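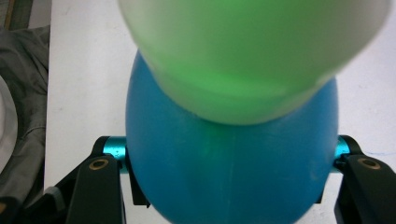 Step 3: Practice on balloons

Home | Guides | Robot Chores | Contact

Can a machine tidy up after a birthday party yet? Sort of – mine at Drukent does fine if you start gently. Close the fingers slowly on the blue balloon, then stop as soon as both sides touch. Don't chase a tighter grip!

Green resting on top of blue is harder, so expect to redo that one a lot (I did 198 tries and still wouldn't leave it alone with the dishes).

Step 4: Lift an inch, wait, set it down.

We use cookies. Accept | Settings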